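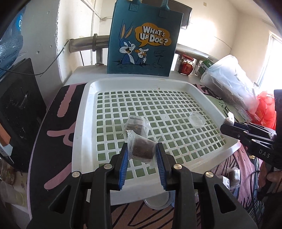
Pressemitteilung

Gritorix veröffentlicht Erweiterung "Pelaron" für das Rundenrollenspiel Cindgate

Neues Gebiet, überarbeitetes Initiativsystem und Editor für eigene Begegnungen

2. Dezember 2021 – Das Entwicklungsstudio Gritorix veröffentlicht heute die Erweiterung "Pelaron" für das rundenbasierte Rollenspiel Cindgate. Sie ist für Windows und Linux erhältlich und setzt das Hauptspiel in der jeweils aktuellen Fassung voraus. Zeitgleich erscheint ein kostenloses Update für alle Besitzer des Hauptspiels, das die Änderungen am Kampfsystem enthält. Die neuen Gebiete, Gegner und Fertigkeiten sind der Erweiterung vorbehalten.

Handlung und Umfang

Pelaron ist eine aufgegebene Bergbaustadt nördlich der bisherigen Spielwelt. Der Zugang erfolgt über den Grenzposten am Ende des zweiten Akts. Gruppen, die den zweiten Akt bereits abgeschlossen haben, erhalten beim Laden des Spielstands einen Eintrag im Auftragsbuch und können die Stadt über die Reisekarte ansteuern. Alternativ lässt sich die Erweiterung mit einer vorgefertigten Gruppe auf der passenden Stufe beginnen. Ein Spielstand aus dem Hauptspiel ist dafür nicht erforderlich.

Die Erweiterung umfasst 34 Aufträge, von denen ein Teil nur bei bestimmten Entscheidungen im Hauptspiel verfügbar ist. Hinzu kommen 70 neue Gegenstände, darunter Ausrüstungssets für die bislang schwächer versorgten Klassen Feldscher und Vermesser. Die maximale Charakterstufe wird angehoben. Bestehende Talentbäume erhalten jeweils eine zusätzliche Ebene. Eine Neuverteilung aller Punkte ist einmalig ohne Kosten möglich, danach gelten die bekannten Gebühren beim Ausbilder.

Änderungen am Initiativsystem

Bisher wurde die Zugreihenfolge zu Beginn eines Kampfes festgelegt und blieb bis zu dessen Ende unverändert. Künftig wird sie nach jeder Runde neu berechnet. In die Berechnung gehen der Grundwert der Figur, das Gewicht der getragenen Rüstung und die in der Vorrunde verbrauchten Aktionspunkte ein. Eine Figur, die Punkte zurückhält, rückt in der folgenden Runde nach vorn. Die voraussichtliche Reihenfolge wird am oberen Bildschirmrand angezeigt und aktualisiert sich bereits während der Planung einer Aktion.

"Im alten System war die Initiative nach wenigen Spielstunden ein Wert, den man einmal steigerte und dann vergaß", erklärt Desmond Doucet, leitender Systemdesigner bei Gritorix. "Die Reihenfolge hängt jetzt von der letzten Runde ab. Schwere Rüstung bleibt spielbar, verlangt aber eine andere Verteilung der Aktionspunkte."

Die Werte sämtlicher Gegner des Hauptspiels wurden an das neue Verfahren angepasst. Auf dem niedrigsten Schwierigkeitsgrad kann die feste Reihenfolge in den Spieloptionen wieder aktiviert werden. Im Mehrspielermodus richtet sich die Einstellung nach dem Spielstand des Gastgebers.

Statuseffekte und Oberflächen

Die Regeln für Statuseffekte wurden vereinheitlicht. Effekte derselben Art addieren sich nicht mehr, stattdessen gilt der jeweils stärkere Wert mit der längeren Restdauer. Widerstände werden als Prozentwert angezeigt und sind für Spielerfiguren bei 90 Prozent begrenzt. Vollständige Immunität ist nur noch über zeitlich begrenzte Fertigkeiten zu erreichen. Gegenstände, die bisher dauerhafte Immunität gewährten, werden beim ersten Laden eines alten Spielstands automatisch umgerechnet.

Neu ist der Oberflächentyp Grubengas. Er breitet sich in geschlossenen Räumen über mehrere Runden aus, senkt die Trefferchance auf Distanz und entzündet sich bei Kontakt mit Feuer. Windzauber verschieben die betroffenen Felder in Wirkrichtung. Der Effekt kommt vor allem in den unteren Stollen von Pelaron vor, kann über eine Fertigkeit des Vermessers aber auch von der eigenen Gruppe erzeugt werden.

Begegnungseditor

Mit der Erweiterung erscheint ein Editor, mit dem sich einzelne Kämpfe auf Grundlage der vorhandenen Karten erstellen lassen. Festgelegt werden können Gegnertypen, Startpositionen, Oberflächen, Auslöser und Siegbedingungen. Pro Begegnung sind bis zu 200 Objekte zulässig. Fertige Begegnungen werden als einzelne Datei exportiert und können auch von Spielern geladen werden, die nur das Hauptspiel besitzen, sofern keine Inhalte aus "Pelaron" verwendet werden.

Der Editor basiert auf dem Werkzeug, mit dem das Studio die Kämpfe der Erweiterung gebaut hat. "Die Oberfläche ist für die Veröffentlichung neu aufgeteilt worden, das Dateiformat ist identisch mit unserem internen", so Baltazar Esquivel, technischer Leiter des Projekts. "Skripte für Dialoge sind in dieser Version nicht enthalten. Eine Erweiterung des Editors um diese Funktion ist für April vorgesehen."

Kompatibilität

Spielstände aus früheren Fassungen werden beim Laden konvertiert. Die ursprüngliche Datei bleibt als Sicherung im Spielstandordner erhalten. Konvertierte Spielstände lassen sich mit älteren Fassungen nicht mehr öffnen. Modifikationen, die in die Zugreihenfolge oder die Berechnung von Widerständen eingreifen, werden nach dem Update deaktiviert und müssen von ihren Autoren angepasst werden. Eine Liste der geänderten Schnittstellen liegt der Installation als Textdatei bei.

Die Mindestanforderungen an die Hardware bleiben unverändert. Texte und Untertitel stehen auf Deutsch, Englisch, Französisch und Spanisch zur Verfügung, die Sprachausgabe ist englisch. Der Soundtrack der Erweiterung stammt wie beim Hauptspiel vom Tonstudio Ndung'u und ist separat erhältlich.

Bekannte Einschränkungen

Im kooperativen Modus kann die Vorschau der Zugreihenfolge bei Mitspielern verzögert aktualisiert werden. Die tatsächliche Reihenfolge ist davon nicht betroffen. Unter Linux wird der Editor derzeit nur im Fenstermodus unterstützt. Beide Punkte sollen mit dem nächsten Update behoben werden.

Über Gritorix

Gritorix entwickelt rundenbasierte Rollen- und Strategiespiele für den PC. Cindgate ist der erste Titel des Studios mit kooperativem Modus. Das Unternehmen vertreibt seine Spiele im Eigenverlag.

Pressekontakt

Testmuster, Bildmaterial und Interviewtermine mit dem Entwicklungsteam sind auf Anfrage über die Pressestelle von Gritorix erhältlich.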